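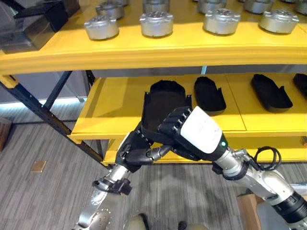
Lies Lambrechts wrote in to ask how much of the week goes on looking after the cell compared with running it, and whether two-handed lifts are harder on the hands than single-handed ones.

The short answer is a bit under a morning a week for the routine work, and yes, they are. The longer answer is most of this page.

Tray cell, Cullarine workshop
Gallery and notes, updated July 3, 2025

This gallery covers the tray cell in the Marncombe workshop at Cullarine: the two-armed robot, its hands, and the yellow rack it works from. It was started as a place for the people on site to check how things should look. Others have since asked for access, so the notes have been filled out. Where a setting is given, it is ours and suits our trays and our floor. Check it on your own gear.

Two-handed lift, middle shelf. Left hand curled under the lower left edge of the tray, right hand pressing on the right side from above. Silver parts on the top shelf, more black trays waiting on the middle one.

Notes on the lift

The trays are long and shallow with rounded ends, the same outline as the sole of a shoe. One hand on a raised wall will pick one up, but the far end swings, and a swinging tray hits its neighbour. We ran single-handed for the first few weeks and spent a lot of that time straightening the shelf. The two-handed grip came in when Dehua Song rewrote the approach, and it has stayed.

The order is left hand first, then right. The left goes in low and stops when the fingers meet the side. The right comes down after that and closes until the wrist reads load. Neither arm is allowed to lift until both report contact. If one doesn't, both open and the arms back off to the start position, and the operator gets a message on the screen.

After lifting, the tray is tilted a little towards the robot before it is drawn clear. Keep the tilt. Somebody always wants to take it out to save time and then the back end catches on the way past.

In the last full trial we did 1000 lifts over several shifts and 982 went through with no one touching anything. Most of the misses were trays put back crooked by hand. The rest were put down to a worn fingertip on the right hand, which was changed at the end of the trial. We haven't repeated the full run with the new tip.

Setting up the rack

The rack came from Tunstall as a flat pack: slotted uprights in dark blue, boards in yellow. It is light enough to shift with a hip, so it is fixed back to the wall and has to be checked after anybody has been cleaning behind it.

The working surface of the middle shelf is set at 890 mm from the floor. Measure at both ends of the front lip, not in the centre. The floor is carpeted and the feet settle into it, more on the left than the right. Re-measure a day after any move and again a week later.

There is a seam in the middle board where the panels butt together. Run a thumbnail across it. If you can feel a step, loosen the clips underneath, press the high side down and do them up again. A tray that sits across a step will rock when the left hand touches it, and the program reads the rocking as contact. We lost the better part of an afternoon to that one in October.

The shelf colour matters more than we expected. Black on yellow is easy for the vision system. The yellow does scuff where trays are dragged, and the scuffs come up dark grey. Wipe them off with a damp cloth. Don't use the citrus cleaner from the main workshop, it leaves a shine.

Leave the silver parts on the top shelf alone while the robot is working the shelf below. They're heavy for their size and an arm passing underneath is not where you want one to come down. Restocking of the top shelf is done with the arms parked.

Looking after the hands

Daily, before the first run:

Open and close both hands fully, slowly, and listen. A dry click is a joint cap working loose. A grinding sound means stop and call Sobia Siddiqui.

Wipe the finger pads with isopropyl on a lint-free cloth. Let them dry before gripping anything.

Check the small light on the lower edge of the right wrist module. On our unit, green means the module has power and is talking to the controller. It does not mean the hand is calibrated, and more than one of us has made that mistake.

Look along each finger from the side. Segments should line up when the hand is open flat.

Weekly:

Take the tips off both hands and check for splits. Swap them left to right if the wear is uneven. Replace any tip that shows the inner layer.

Go over the caps on the right hand with the small driver. Finger tight plus a nudge. They are easy to strip and the replacements take weeks.

Run the zero routine on each hand with nothing in reach. Write the offsets in the book even if they haven't changed.

To Lies's second question: the two-handed lift wears the right hand faster, as it does the pressing. The left mostly carries. Our right tips last a little over half as long as the left ones. With the old single-handed grip the wear was lower overall, but we were also dropping trays, so I wouldn't go back.

Looking after the arms

The left forearm has a black clamp cuff near its upper end with fasteners that stand proud. Those get checked with the torque wrench every week, cross pattern, and marked with paint pen. If a paint line has moved, take the arm out of service and find out why before tightening. Don't just nip it up.

Cables are the part that needs the most attention. The black coiled lead by the right elbow has to have enough slack for the arm to reach the far end of the rack, and slack is also what gets caught. Our rule is to move the arm by hand through the whole reach with the power off, watching the lead the entire way. It should never touch an upright. If it does, re-dress it and go through the movement again from the start. Howard Wragg has been trialling a sprung retractor on the bench. It pulls too hard at full reach, so it hasn't gone on the robot.

Keep the floor clear around the base. Cartons get parked there during restocking and they creep. The arms don't go that low in normal work, but the parked position is lower than the working one.

Grease: not ours to do. The arm joints are sealed and go back to Wosurero on their schedule. Please do not put anything on the outside of them. It collects carpet fluff.

Stopping and starting

The stop button is on the post to the right of the operator's chair. After a stop the arms hold position, with the tray if they have one. Support the tray from underneath with one hand before you release the grip from the screen. Then park, then clear the message, then restart. Doing it in another order won't hurt the robot, but the counter will log the lift as good and somebody has to go back and fix the figures.

Don't start a shift with the battery under 95 per cent. It will run on less. The trouble is that it then wants to dock halfway through a shelf, and it comes back to the rack a few millimetres off where it left.

If it does come back off, use the re-register routine. Park the arms, stand clear, and let it look at the front lip of the top shelf from end to end. It takes a couple of minutes. Pushing the base over by hand is quicker and is the reason we had a bent foot on the rack last year.

Things still to sort out

The left hand sometimes reports contact a touch early on trays with a thick moulding line. Dehua has a fix that works on the bench.

The tab on the rim of the trays gets in the way of the right hand if the tray has been put down the wrong way around. We've been loading them all the same way. A better fix would be for the program to look for the tab and shift the hand over. It's on the list.

Spare tips are down to the last packet. Order has gone in.

Comments

Zodwa Visser: We have the same hands on a different arm and found the caps hold better with a tiny dab of low-strength threadlocker. The purple one, not the blue. Have you tried it?

Reply from the page: Not yet. Sobia wants to see what the makers say first. Will post whatever we hear.

Howard Wragg: For anyone copying the retractor idea, the spring in the current one is the lightest I could get. I'm going to try a counterweight over a pulley next. It'll be ugly but the pull should stay the same all the way out.

Lies Lambrechts: Thanks, that answers both. Do you re-zero the hands after a tip change, or wait for the weekly?

Reply from the page: After every tip change, both hands, even if only one was touched. I'll add it to the weekly list. The log sheet already has a column for it, second from the right.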